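Bench Arms Come Within Reach of the Smaller Lab

Until recently, a laboratory wishing to teach or study robotic manipulation had two choices: purchase an industrial arm and adapt it, or build a modest one and accept its limits. The Lanex bench package, distributed by Burier and now in its second revision, is aimed at the colleges and research centres that sit between the two.

The package comprises a six-axis arm, a two-finger parallel gripper, a mounting post with a fixed camera, and a software licence covering recording and playback of tasks. It is offered outright or on a lease that includes scheduled maintenance. Burier quotes up to 300 hours of operation between services, and the lease agreement commits the company to supplying a replacement gripper should one fail within that period.

Plitetti, a training and applied research centre, agreed to evaluate the package over one term. The work was directed by Nerea Segura, who manages the centre's automation program and has previously overseen the purchase of larger equipment for its machining hall.

"Our instructors are not all programmers," Ms. Segura said. "We wanted to learn whether a competent technician could unpack the unit on a Monday and have students working with it before the week was out."

In that respect the centre's report is favourable. Installation required one afternoon, most of it spent on cabling and on levelling the work surface. The setup guide is clearly organized, although its section on camera calibration assumes a familiarity with the software that a new owner will not have.

Trials were conducted with household objects and toys, among them a wooden crate, small coloured cubes, a plate and an apple. Staff demonstrated each task by guiding the arm through it, and the software stored the result for later replay or for use as training data. The centre set a target of 1000 recorded demonstrations for the term.
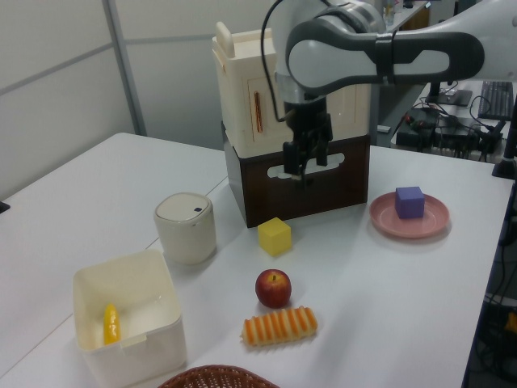
Strengths and Reservations

The gripper drew the most comment from evaluators. It handled cubes consistently, and its slim fingers were considered an advantage when working close to the walls of a bin. Rounded objects called for more patience, and several operators reduced the closing speed before they were satisfied with the grasp.

The software received a more qualified assessment. Recording is straightforward, and sessions may be labelled as they are saved. Exporting them is slower than it should be – a batch of 200 demonstrations was best left to run over the lunch hour – and the file browser offers no means of sorting by operator.

Evaluators also compared the unit with the Valcárcel arm already in service at the centre. The older machine remains the stronger of the two and will continue to be used for heavier parts. For introductory courses, staff preferred the Lanex.

Burier has advised that a faster export function is planned for December and will be provided to existing licence holders at no charge. Plitetti has elected to lease two units for the coming year.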